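Towel folding for senior project: picks up a fold instead of a corner
Posted in Student Projects > Manipulation
Tags: grasping, cloth, capstone

Braulio Chávez
Senior capstone, team of 2. The task is folding one towel in half on a covered table, starting from a random drop. We collect demonstrations by teleoperation and train an imitation policy on them. Current set is 145 episodes. The policy reaches the cloth almost every time, but it closes wherever there is a ridge and ignores the corners. The fold then comes out diagonal or the towel just gets dragged. Learning rate and image crop changes made no difference. Do we need more episodes, or is something wrong with the ones we have? Report is due in November and our advisor, Dr. Brandão, wants a decision on this before we book more arm time.

Csaba Kerekes
More data. 145 is nothing for cloth. We had 606 for the Prulstead entry and it still missed corners on a bad day. Go for 1000.

Refugio Ponce
I would not collect anything until you have sorted the existing episodes. Replay each one and write down where the fingers close the first time: corner, hem, or interior. If a large share are interior grasps, the policy is doing what it was shown, and more of the same will make it better at the wrong thing.

We had this problem in the Nellow lab course last year. Steps that worked:

Define a valid first grasp in one sentence and tape it next to the operator station.
Drop any episode that breaks the rule, even if the fold ended up acceptable.
Record short recovery episodes separately, starting from a bunched towel and ending at a corner grasp.
Keep the overhead view in the policy input. A side view alone hides which way the corners point.

Stills from our towel set:
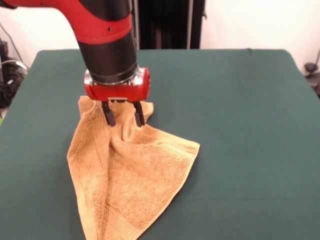
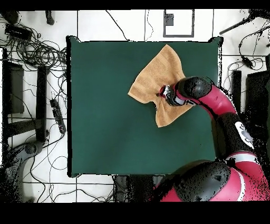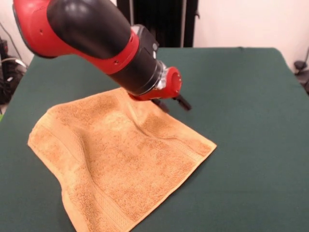

Labeling took us longer than training did. Two people labeled the same batch separately and then compared, and most of the disagreements were over grasps near the hem. The first still was an easy one: the fingers have a gathered fold between them and a corner is lying out to the right on the green cloth, so it goes under interior. We ended up adding a fourth label, "unclear", and left those episodes out of training.

Also check gripper height at close. If operators push down into the cloth before closing, they raise a ridge and then grab it. Slower descent fixed part of that for us.

Samran Kaewmanee
Agree with Refugio on sorting first. One addition: log the operator with each episode. In our set nearly all the interior grasps came from one person, and retraining him was quicker than relabeling.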